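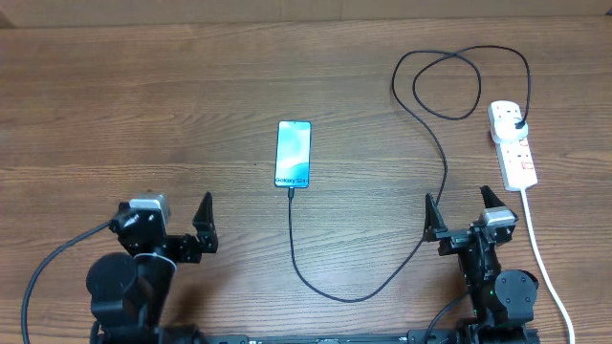 Kit Room Notebook - Tuesday, After Evening Session

Search the notebook... Go

14 shares | 2 comments

Long one tonight, so get yourself a cup of something first. I meant to write up the ball pressures on Sunday and then the day got away from me, so both lots are going in together.

We have the new training balls from Baltden in now, 20 of them, and the women have been passing them around long enough to have opinions (they had opinions before they'd touched them, to be fair). The main grumble is that they feel slick off the left hand. Naima thinks the grip pattern is fine and that we've been pumping them too hard, and after tonight I'm mostly on her side. I let half of them down a touch before warmups and didn't tell a soul which half. Lorraine picked up a soft one on her first long pass and shouted across the field that somebody had finally fixed the balls! So there you go. It's one person's hands on one dry evening, and I want the same thing done in the rain before I write a number on the wall.

What I did, for whoever is on kit next: used the same gauge for the whole bag, let the balls sit indoors overnight first, wet the needle every time. Please wet the needle. We lost a valve in November to a dry one and I still have the ball under my bench, looking at me.

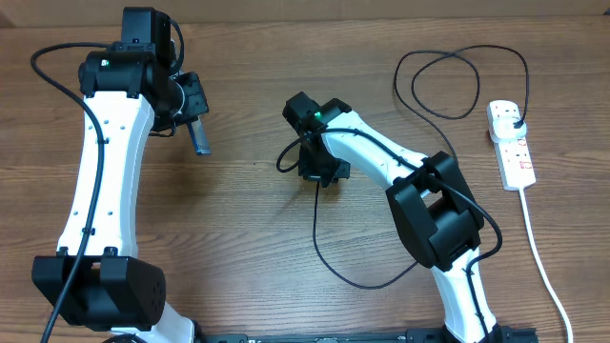 Two of the old Kandia balls hold pressure better than anything else we own, and I have no explanation for it. They've been kicked over the fence into the creek more often than I'd like to admit. I've moved them to the match bag and put a dab of yellow paint by the valve so they don't wander back into training.

Tackle shields next. The strap stitching on the big blue one has gone again in the same spot, right where the forearm loop meets the backing. I restitched it with the heavy waxed thread and went back over it with a box stitch this time, and then Anahera was kind enough to run into it about as hard as she runs into everything. It held for the whole contact block. I'd like to see it last a month before I do the others the same way, mainly for the sake of my thumbs. If you see the thread starting to fuzz on the outside edge, put the shield on my bench and leave me a note - don't tape over it, the tape gum gets into the foam cover and then I'm at it with a rag all afternoon.

Studs. I went through the spare boots box with Zeeshan and we threw out anything with a worn edge you could catch a fingernail on. I've ordered 50 replacements from Orakzai, the longer ones, and I asked them to send the washers this time too. He wants us checking studs by touch at the gate before every session, the way the referees do on tournament days, and I think he's right. It takes no time at all once people are used to lifting their feet.
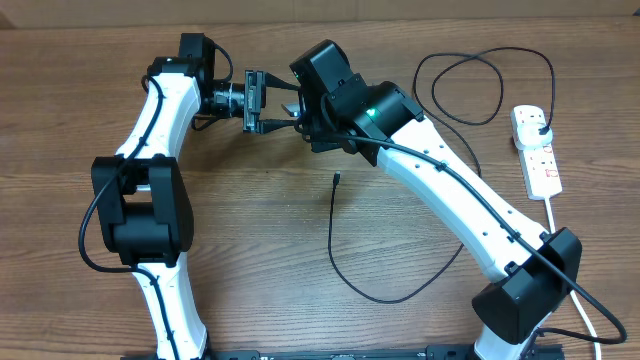 The same goes for mouthguards, while I'm on the subject of checking things. Aslı asked whether the boil-and-bite ones can be refitted after a season, and my answer was that I've done it once with a decent result and once with a very poor one, so I'd sooner buy new. I'll put it on the list for the next order and see what we've got left after the studs.

Still to do: balls in the rain, second coat on the corner flag bases, find the other pump. The good one, with the wooden handle. If it's in your car I promise I won't be cross, I'd just love to have it back before Saturday.

Comments (2)

Naima Ghoneim
Told you about the pressure! Happy to do the wet session, I'll bring a bucket if the weather won't play along. Can we mix in a couple of the Kandias so people can't guess by color?

Zeeshan Niazi
Pump is in my trunk, sorry. Bringing it Thursday with the flag bases.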